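COMMUNIQUÉ DE PRESSE
Septembre

Consigne des bouteilles en plastique : Skornuvon demande à voir les comptes avant d'applaudir

Fliltham – L'association d'usagers Skornuvon prend acte du bilan publié par la société Cavitz sur la première saison de consigne à Fliltham. Elle ne partage pas l'enthousiasme de l'exploitant. Le document parle d'un « changement d'habitudes durable ». Il compte deux pages, dont une de remerciements.

Selon ce bilan, 3 438 bouteilles ont été rapportées aux 6 points de collecte de la commune. Le chiffre est peut-être exact. Il ne dit pas combien de bouteilles ont été vendues sur la même période, ni combien auraient fini de toute façon dans le bac de tri. Sans ces deux données, parler de succès relève de la publicité.

« On nous donne un total et on nous demande de nous réjouir. Rapporté à quoi ? La question a été posée deux fois par écrit, la réponse renvoyait au même bilan », déclare Ladan Sadeghi, présidente de Skornuvon.

L'association s'interroge aussi sur la destination des emballages. Cavitz assure que les bouteilles collectées sont triées puis confiées à la société Becerra, qui les transformerait en nouvelles bouteilles. Aucun certificat n'a été joint, et le mot « recyclé » recouvre des réalités très différentes : entre une bouteille redevenue bouteille et un plastique broyé qui finit en rembourrage, l'écart mérite mieux qu'une note de bas de page.

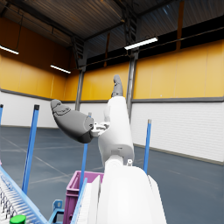
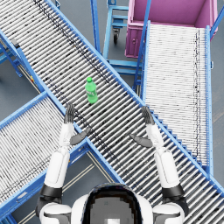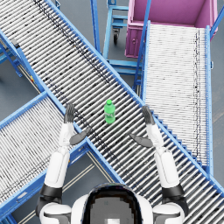

Images de synthèse. Au centre, bouteille de soda verte sur un convoyeur à rouleaux.

Reste la question de l'argent. Les consignes non réclamées, c'est-à-dire les sommes payées en caisse par des clients qui n'ont jamais rapporté leur bouteille, demeurent pour l'instant chez l'exploitant. Skornuvon demande que leur montant soit rendu public et qu'elles servent à ouvrir des points de collecte dans les quartiers qui n'en ont pas.

« Une consigne bien conçue peut fonctionner, je n'ai rien contre le principe », précise Åsmund Hägglund, chargé des dossiers déchets à l'association. « Mais un système qui gagne davantage quand les gens oublient leurs bouteilles doit accepter qu'on regarde ses livres. »

Skornuvon demande à Cavitz de publier, avant toute extension du dispositif :
– le nombre de bouteilles consignées vendues à Fliltham ;
– le tonnage réellement livré à Becerra et la part refusée au tri ;
– le montant des consignes non réclamées ;
– le coût de fonctionnement de chaque point de collecte.

L'association invite par ailleurs les habitants à lui signaler les machines en panne et les remboursements refusés, en conservant si possible le ticket.

Contact presse : Randi Kvam, association Skornuvon, Fliltham. Permanence téléphonique le matin, de 9 h à midi.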